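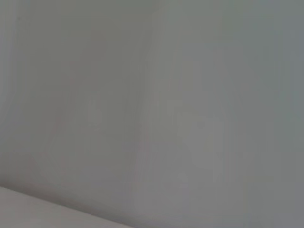
Grey is what people choose when they can't agree, according to Kausar Hashmi, who left that under my last post and then asked whether Aled and I were all right. We are, thank you. We're just decorating.

The trouble with grey is that you think you're buying one colour. You get it home and it's faintly pink at one side, and by the time you've walked to the other it has gone a bit blue, or a bit green, depending on who you ask and how much they wanted the yellow. I've looked at so much of it this month that I could be employed by a navy.

For anyone who missed the earlier instalments: the back room used to be the room where things were put. The ironing board lived there, and the spare chairs, and a box of Aled's cables which he says are all different. In May we decided it would become a proper room with a desk in it, and that we'd do the work ourselves over a couple of weekends. It is now Sep 17, 2023 and I am writing this at the kitchen table.

We did the emptying first. I had imagined a brisk sort of tidying, with piles, and me in a headscarf. What happened was that everything went onto the landing and stayed there, so that for most of the summer you had to turn sideways to reach the bathroom. The cables went to the loft. The chairs went to Tamara, who said she'd have them until we needed them back and has since painted them, so I think that's settled.

Then the paint. Aled wanted white. I said white was what it had been before, under the marks, and that I hadn't carried an ironing board up and down the landing all summer to end up with the same room but cleaner. I wanted yellow. Aled said yellow gave him a headache, and I said he hadn't even seen which yellow, and he said it was coming on already.

So, grey. Kausar Hashmi has a point.

We bought 4 tester pots from the Plostis range and painted patches by the window, by the door and behind where the desk will go. After that we stood about in the mornings, and again at teatime with the big light on, saying things like "that one's friendlier". I'd cheerfully have gone for the second darkest. Aled thought it looked like the inside of a filing cabinet. He then picked one I'm fairly sure was the same pot, from a different patch, and I let him have it, as I wanted my tea.

The tin says two coats. Ours has had three and there's still a cloudy bit near the corner where I went back over it when it was half dry, having been told not to by the tin, by Aled and by a very patient man in the shop. If you stand square on you can't see it. If you sit where the desk is going, you can see very little else. I've suggested a plant.

The skirting is next, and it will be white, so Aled gets his white after all and is being generous about it. The desk is on order: 119 centimetres wide, for an alcove I measured twice and got a different answer each time. The delivery people have sent me a message to say it's on its way, then another to say it isn't.

There's most of a tin left over. I've been eyeing up the airing cupboard door, which nobody has an opinion about, and which I could probably get done while Aled's at his mother's. I had another look at the yellow while I was in buying masking tape. They do it in a small pot.

Asif, you asked about the brush: it was the angled one, and no, I didn't wash it out properly, so please don't ask to borrow it.

Contact | © 2023 All words and wonky edges my own | Back to top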